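Open Day at the Oklow Spring Water Works 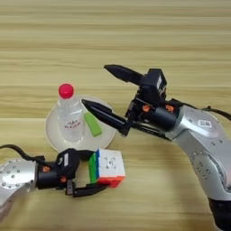 Filed under: Days Out / Food & Drink

The Oklow bottling works opens its doors to the public once a year, in February, when no sane person would drive up a valley to look at cold water. I went with Nataša Vidmar, who had found the notice and volunteered to bring sandwiches. By half past nine the parking field had turned to soup and a man in a reflective vest was waving everyone into it anyway.

The works has stood on this spot since 1916. You get told this at the gate, again in the lobby, and once more on a brass plate by the restrooms. The original building is brick with tall arched windows, and for the first half hour it looks as if the tour will be entirely about windows. Birgit Oltmanns, our guide, loves them. She pointed out which panes were old glass and made us stoop to see the ripples. A child asked when we would get to the water. Birgit said we would get to the water.

We got to the water. The spring comes up in a tiled room in the basement, behind a railing, and it does what springs do. There was a respectful silence, then somebody's phone rang. The water takes 104 days to get from the hill to the basin, according to the wall panel, though Gorazd Stan, who runs the pump room and seemed pleased to have company, told us the panel was written by his predecessor and he had always wondered how the man knew.

After that came hairnets. I have never met a hairnet I could wear with dignity, and Nataša took a picture that I have asked her to delete. The bottling hall was running one line out of three, slowly, for our benefit. Even slow it was loud enough that Birgit gave up on speech and used her arms. On a full shift the line fills 1440 cases, and I believe it, because I stood next to the crate stacker and can still hear it.

The best part was upstairs, in what used to be the manager's apartment and is now a museum of sorts. They keep old crates, a wall of labels, a payroll ledger open to a page where someone had spilled ink and apologized in the margin. Ankica Đorđević has been sorting the labels for years and will show you her favorites if you stand still. The Jadis period (a rival they bought out, then quietly regretted) had a heron on it. The heron got fatter with each printing. She had them lined up in order.

Then the tasting. Four jugs, little paper cups, a card to fill in. I described the second as "round" and the third as "a bit like the second." One of the jugs was tap water from town. I had given it my highest score. Nataša had too, so we left the cards face down and went to find the cafe.

Lunch was soup, or soup with a roll. The cafe shuts at two, and at ten to two they start putting chairs on tables, including, nearly, mine. The gift shop sells the same water at a dollar more than my supermarket does, plus a dish towel with the fat heron. I bought the dish towel.

Practical notes: entry is free, the basement steps are steep, and the shuttle from the station leaves from the back, by the bike racks. Wear boots. The hall tour fills up early, so put your name down at the lobby desk before you look at any windows.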